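Gouveia Evening Classes Pass 700 Sign-Ups

The fall program at the Gouveia Adult Learning Center has filled up faster than ever, with 700 people signed up before the doors opened in September. That's 140 more than last year, and the front desk is still taking calls!

The biggest surprise is bread. Yolanda Flores has taught the beginner baking class for years to a small, loyal group, and this time she had to add a second evening (and then borrow extra mixing bowls from the pottery people next door). "I had a waiting list for sourdough," she said, laughing. "I went home and told my sister, and she thought I was making it up."

Portuguese conversation is full too, and so is watercolor. The choir still has room for low voices, so if you've ever been told you hum well, go along and say hello. Rehearsals start at 7 p.m. in the upstairs hall, and you don't need to read music.

Much of the growth comes from people who work shifts in town and could never make the old timetable. Joana Bettencourt, the center's program manager, spent the spring asking them what would help, and the answer was nearly always the same: later start times and shorter courses.

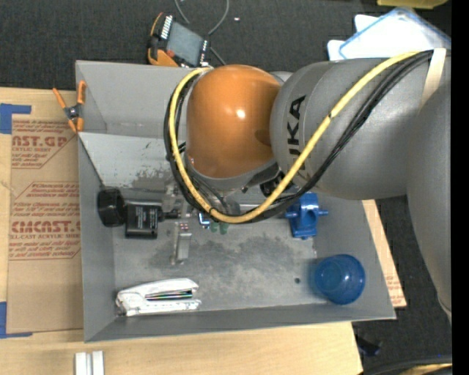 So the center now runs two sessions a night, the second one beginning at 8:15, and many courses have been cut from twelve weeks to six. Bus riders did well out of it too. The number 2 leaves from the corner by the library after the last class, which means people from the Prurov side of town can get home without begging a lift.

Aiguo Deng is one of the new faces. He signed up for furniture repair with a wobbly kitchen chair in mind and has since added beginner guitar. "My wife says the chair had better be finished first," he said. He is also trying to talk two of his neighbors into the photography course, which has a handful of places left.

Fees stay the same as last year, and anyone under 21 pays half. The center has also put aside money from its summer book sale, which raised a wonderful $1,056, to help with materials for students who need it. Ask for Duarte Correia at the front desk, and he'll go through the short form with you.

An open evening is planned for later in the month, with choir singing, pottery to buy and, yes, plenty of Yolanda's bread. Come hungry!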